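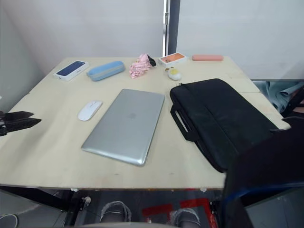 Small-stuff tidying, August 2025

I used to lose a pen a day, so I got strict with my desk. A few habits that stuck:

1. Empty the pencil case once a month. Shake out the crumbs, toss the dried-up markers and wash it inside out if the label lets you.

2. Keep a phone box or two — the lids fit so snugly! Mine hold spare keys, stamps and those tiny screwdrivers I can never find.

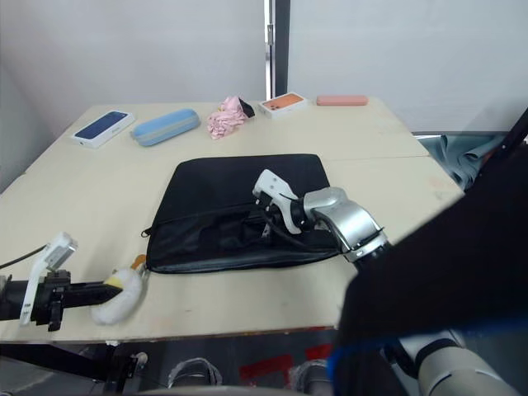 3. Wipe the table before bed. Warm water and a drop of dish soap will do, then dry it with an old T-shirt (pencil smudges may need a second go).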